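Looking After a Gripper Cell: Workshop Tips That Hold Up, and a Few That Don't

Most advice on keeping a small robot gripper in good shape is copied from page to page by people who want to sell you a spray. I have kept one bench cell going for four years on a workshop table, and I've tried most of the tricks. Some are worth the trouble. A lot of them cost money and change nothing.

Cleaning the pads

Forget the special pad cleaner. I bought a bottle of Nellusa, which promises to "restore grip" and smells like oranges. I used it on one finger and plain dish soap on the other for a month, and couldn't tell them apart by feel or by how often a tube slipped. A drop of dish soap in warm water, a soft toothbrush, then a cloth with clean water on it. Power off first, and take the pads off the fingers if yours come off. If they don't, wring the cloth out well so nothing runs down into the base.

Brush along the grooves of the pattern in both directions. Don't scrub in circles, you only push the fluff deeper. Let the pads air dry. A hair dryer is quicker, and it also lifted a corner of a glued pad on me, so I can't recommend it.

You will read that rubbing alcohol is fine on any pad. Maybe. It depends what the pad is made of, and the sellers seldom say. Try it on the back of an old one and leave it overnight.

Tape as a quick fix

Every forum has someone who swears by a strip of rubber tape over a worn pad. It works until the glue creeps. Then the tape slides with the part still in it and you spend Saturday mopping. If you must, use it for a dry job and throw it out the same day.

Screws

Finger screws work loose. Thread locker helps, the weak kind only, and one small drop. The set of "vibration-proof" washers I ordered from Juvix came loose at the same rate as the ordinary ones, as far as I could see, and cost three times as much.

A better trick costs nothing. Draw a line with a paint pen across the screw head and onto the metal next to it. When the two halves of the line stop meeting, the screw has turned. Check after every 18 hours of running. That number came off a sheet from a parts dealer in Hovadov and I doubt there is any science in it, but it's often enough to catch trouble and not so often that you start skipping it.

Error 1714

My controller throws this one when the fingers can't reach the open position it expects. The manual says to replace the drive unit. Before you spend that kind of money, look for a cable pinched behind the base, then look for grit where the finger slides. I've had the code 4 times and it was grit for three of them. The fourth was a loose plug.

Checking that the fingers open evenly
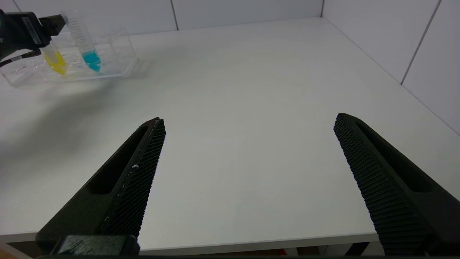
Uneven opening is the fault people blame on software when it usually belongs to a screw or a dirty slide. Open the fingers wide and look down them from the wrist side, with bare tabletop behind. A pale, matte top like this white one makes it easy to compare the tips, and it shows up dirt on the black fingers too. The little white specks on the textured face of the left finger are the kind of thing I'd brush off before measuring anything. Measure from the center of the base to each tip with a steel ruler. If the two distances differ by more than the thickness of a coin, tighten first, clean second, and only then go into the settings.

Do this check with the rack well out of the finger's path. I like a clear rack because I can see the liquid level through the side, but clear plastic is easy to lose sight of under a bright lamp. A bit of colored tape along the top edge fixes that.

Cables

If two arms share a table, look at the cables before you look at anything else. Move each arm by hand (power off) through its whole reach and watch where the slack goes. Hook and loop straps beat zip ties, which get pulled too tight and can bite into the jacket. The spring-loaded cable reel from Sangkhawat gets a lot of praise. Mine pulled hard enough to nudge the wrist, and it's now holding up an extension cord in the garage.

Grease

Less than you think. A dab the size of a grain of rice on the slide, wiped back until you can barely see it. Extra grease collects dust and ends up on the pads, and then you're back to the dish soap.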